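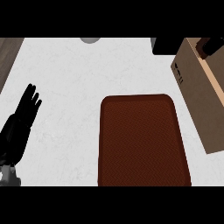 Do you need a real robot to start a robotics project?

A computer, a simulator and a team that meets every week are enough to start with, and many student projects get through their whole first semester that way.

Chapter 4
Your First Project in Simulation

What you'll do in this chapter

Form a team and split up the work
Write a task down so clearly that a stranger could judge it
Run your first batch of trials in the Sakine kitchen
Keep a log you can still read in October

I teach the project course at Sadport, and this chapter is where the course stops being mostly me talking and starts being mostly you arguing with each other over a keyboard. I love this part! The first three chapters gave you coordinates, joints and a little bit of control. You know what a wrist angle is and you've moved an arm from one pose to another. Now we're going to give the arm a job on a kitchen counter, and you'll find out how much of what you know survives contact with a tray.

The project is called Sakine. It began as a small assignment for my evening section and it has grown every year since, mostly because students kept adding things to it. The Keane Robotics Club took it over for a summer and rewrote the scoring. The school in Wornberg added the logging tools and a very stern set of rules for the spring competition (you'll meet those rules in Chapter 9, and yes, they're all still in force). What you have on your machine is the version all three of us use, so if you go to Wornberg in the spring you won't have to learn anything new except where to park.

4.1 Getting to know the counter

Open the kitchen and just look around for a while. I mean it — don't load a controller yet. Our working area is a white marble countertop with a reddish-brown tray on it, and for the first tasks the tray is the only object you're allowed to touch. There's a cardboard box over on the right, too. Leave the box alone. Every year a team decides that the box would be more interesting, and it is, but it's also a problem for Chapter 7.

Your robot for this chapter is an arm with a black hand that has four slender fingers. If you did the exercises in Chapter 3 with the two-finger gripper, you're going to notice the difference right away. With two fingers you had one number to worry about, how far apart they were. Now each finger has its own joints and its own opinion. In the opening figure the fingers are up and a little apart, and the hand is over the marble to the left of the tray with bare counter between the two. I want you to think about that gap before you write a line of code. How should the hand cross it? Straight over? Up first and then across? What should the fingers be doing on the way?

Write your answer on paper. You'll compare it with your team's answers in a minute, and I'd be surprised if they match.

4.2 Making a team

I put people in teams of four. Three works. Five is one too many, and the fifth person ends up getting snacks (I was the fifth person once, in graduate school, and I learned a lot about vending machines).

These are the jobs:

The driver writes and runs the controller.
The task keeper owns the written task and settles arguments about whether a trial passed.
The logger sets up the log, checks that it's recording, and keeps the notes.
The breaker tries to make everything fail.

Trade jobs every two weeks. The strongest programmer in the room will want to be the driver forever, and the rest of the team will usually be happy to let that happen, and by November you've got one person who understands the project and three who watch. I've graded those projects. They can be pretty good, but when I ask the task keeper why the hand slows down before contact, I get a long look at the floor.

The breaker is my favorite job. A good breaker turns the tray a little, moves it closer to the edge, changes the friction, starts the arm from an awkward pose, and then sits back with a pencil. Pick somebody cheerful for this one. It's hard to hear that your controller fell apart again from a person who's grumpy about it.

4.3 Saying what the task is

The first task in the Sakine set is called Tray Nudge. When I announce it, I say it out loud in one sentence: move the tray a short way across the counter without tipping it. Everybody nods. Then I ask how short is a short way, and the room gets quiet.

A task needs a start, an end and a rule for judging. Let me give you the Tray Nudge version so you can see how plain it ought to be.

Start: the hand is beside the tray and not touching it. The tray is at rest.
End: the tray has moved 200 millimeters from where it started, measured along the counter, and is at rest again.
Pass: the tray stays flat on the marble the whole time, and the hand is clear of it at the end.
Time limit: 300 simulation steps after first contact.

Read the pass rule again. It says nothing about how you push. You can use the back of the hand, the side of one finger, or all the fingertips together. One Keane team hooked the rim and pulled, which hadn't crossed my mind, and it was a perfectly good pass. I like rules that leave room for that kind of thing.

Now look for holes. What does "at rest" mean to a computer? Simulated objects sometimes shiver a tiny bit even when they look still, so you need a speed below which you'll call the tray stopped. Your task keeper should pick that number, write it next to the rule, and not change it halfway through the semester. If you do have to change it, start a new log. Old results and new results don't mix.

4.4 Your first trials

Start by hand. The driver uses the keyboard controls to bring the hand across and touch the tray, slowly, while everybody else watches. Do it again with a different driver. You'll probably see the hand come in too low and scrape its fingertips along the marble, or come in too high and pass right over the rim. Both are worth seeing early.

After that, write the simplest controller you can stand. Mine has four stages: lift, cross, lower, push. There's no learning in it and no camera, and it reads the tray's position straight from the simulator. That feels like cheating, and some students get a bit huffy with me over it. I do it this way so that when a trial fails, you know the failure is in the motion. Once the motion is solid we'll take the free position away from you (Chapter 6) and you can be huffy with me then.

Run a small batch first. Look at every failure with your own eyes before you run a big one. The full assignment asks for 3000 trials with the tray's starting angle changed a little each time, and a computer will happily run all of them overnight with a sign error in the push direction. I know this because I've come in at seven in the morning with my coffee and found a beautiful log of a hand shoving air.

4.5 What goes in the log

The Wornberg tools record the joint positions and the tray position for you. They don't record what you were thinking, so the logger has to. For each batch, write down:

What changed since the last batch
What the team expected to happen
What happened
Who had which job
The name of the log file

The second line is the one people skip. Please don't! If you write "we think the slower push will stop the tipping" before you run it, then the result tells you something either way. If you write it afterward, you'll remember having been right — I always do.

Keep the failures. Teams sometimes delete the ugly runs to make the folder tidy, and then in Chapter 5, where we sort failures by type, they have nothing to sort.

Before you go on

Get your team together and lay your four paper answers from Section 4.1 next to each other. Choose two paths across the gap that are really different, and have the driver try each one by hand. The breaker gets to pick the starting pose. Write up both attempts in the log, half a page at most, and bring it to the next class with your speed limit for "at rest" filled in.

Section 4.6 picks up with the lift stage and the first bit of code.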